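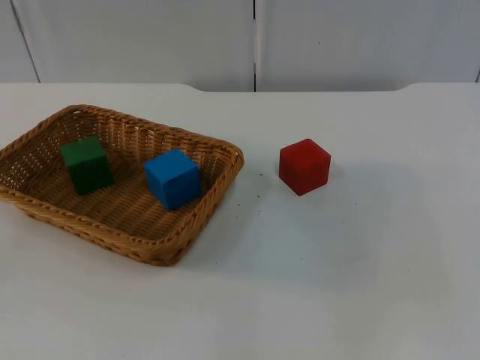
Home | Borrowing | Play Sets | Opening Times | FAQ | Contact

Print this page | E-mail this page

Block and Basket Sets: Frequently Asked Questions

Millside Toy Library lends wooden block sets and wicker baskets to families, childminders and early years settings. The answers on this page apply to all loans of these sets. Questions about puzzles, dressing-up clothes and outdoor equipment are dealt with on separate pages.

Who may borrow a block and basket set?

Any current member of the library may borrow one set at a time. Nurseries, playgroups and schools holding a group membership may borrow up to eight. Membership is renewed each January, and loans cannot be issued on a lapsed card.

How many sets does the library hold?

The collection was established with 200 sets. At the last annual check, 194 were complete and available for loan, and the remainder had been withdrawn for missing or damaged pieces. In the same year members made 2,035 loans from this part of the collection.

What is the difference between the Sisteo and Jacquet sets?

A Sisteo set contains plain painted cubes in red, green and blue, together with a shallow basket. It is intended for younger children and for simple sorting and tidying games. A Jacquet set contains a larger number of cubes in mixed sizes and is better suited to building. The two should not be combined, as the cubes are cut to different measurements and are difficult to separate afterwards.

Are the baskets sold or lent separately?

No. Each basket carries the same set number as its cubes and must be returned with them. Members who require a basket only may ask at the desk about the Jillberg storage range, which is lent under different terms.

What activities are suitable for a small set?

The simplest is to place the basket on a clear table and invite the child to put each cube into it, naming the colour as it goes in. Once this is familiar, one cube may be left out on the table and the child asked which colour is missing from the basket. The exercise may then be reversed, with the cubes taken out in an order given by the adult. Settings working with several children may wish to allot one colour to each child.

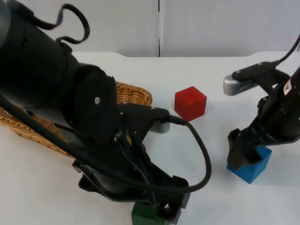
Older children may be asked to follow instructions with two parts, such as "put the green one in the basket and leave the red one on the table". It is advisable to give the whole instruction before the child begins. Words of position (in, out, beside, behind) can be introduced gradually in the same manner.

Is a particular table or surface required?

Any firm, level surface is acceptable. A plain, light-coloured table top helps the colours to stand out and is recommended for children with reduced vision. Cubes should not be used on glass. On a hard floor, a thin mat will reduce noise and protect the corners of the wood.

How should the cubes be cleaned?

Wipe each cube with a cloth dampened in warm water and a little washing-up liquid, then dry it at once. Cubes must not be soaked, placed in a dishwasher or left on a radiator. Bleach and alcohol wipes will dull the paint and should not be used.

How should the basket be cleaned?

Dust and crumbs may be removed from the weave with a soft, dry brush. Marks may be wiped with a damp cloth, after which the basket should be left to dry in the open air away from direct heat. A basket that is returned wet cannot be accepted at the desk.

May other items be carried in the basket?

Members are asked to keep only the cubes in it. The rims and sides are easily strained by heavy loads, and the basket should be lifted with both hands, held underneath.

What should be done if a strand of wicker comes loose?

Please do not cut, glue or tape the strand. Put the basket out of reach of children and report the damage by telephone or at the desk. Repairs are arranged by Joaquim Morais, Collections Officer. No charge is made for ordinary wear.

What happens if a cube is lost?

The loss should be reported when the set is returned. A single missing cube will normally be replaced from stock, and the member will be asked to pay the replacement fee shown on the loan slip. Cubes found later may be handed in at any time and the fee will be refunded.

How long is the loan period, and may it be extended?

Sets are issued for three weeks. A loan may be renewed twice, provided that no other member has reserved the set. Group members may apply in writing for a loan lasting a full term.

How should a set be packed for return?

Place the cubes flat on the floor of the basket, put the basket in the cloth bag supplied and draw the cord closed. The loan slip should be placed in the outside pocket. Returns are accepted until 4.30 pm.

Whom should I contact with a question not answered here?

Enquiries about membership and group loans should be addressed to Poppy Holroyd, Member Services, at the Millside desk. Written enquiries are answered in the order in which they are received.

This website uses cookies to remember your preferences. By continuing to use the site you agree to our use of cookies. Accept | Cookie settings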